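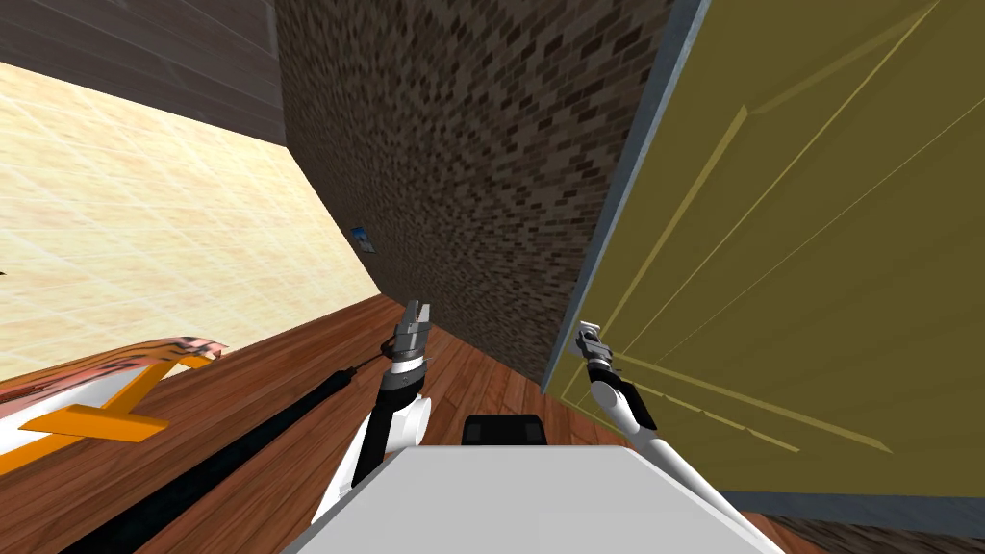

Fig. 1. Tile, brick and wood in one interior (computer rendering).

Building Materials, Handout 4: How surfaces take up water

Czesław Śliwiński, Rodelville, 2018-07-16

In the last lecture we spoke about density. Today we look at pores. Every brick has them, and water moves into the brick through the smallest ones, even upward. This is called capillary suction.

Please learn these terms before the exercise:

Porosity – the part of the volume that is empty space.
Absorption – the mass of water taken up, divided by the dry mass.
Glaze – a glass-like layer on the face of a tile. It closes the pores on the face only. The back of the tile stays open, and the mortar can hold on to it.

Worked example. A dry sample of brick has a mass of 800 g. After one day in water it has a mass of 917 g. The water taken up is 117 g, so the absorption is 117 / 800 = 14.6 percent. Students often divide by the wet mass. This gives a smaller number and it is wrong.

Wood is a different case. It takes water into the cell walls and becomes wider, mostly across the grain and very little along it. For this reason a plank floor needs a gap at the wall, usually hidden under the skirting board.

For the exercise, take one sample from the Plurdale box and dry it until the mass does not change any more. Write both masses in your table, with the unit. Reading: Mahmoudi, chapter on moisture, without the part about salts – we will come to salts in Handout 5.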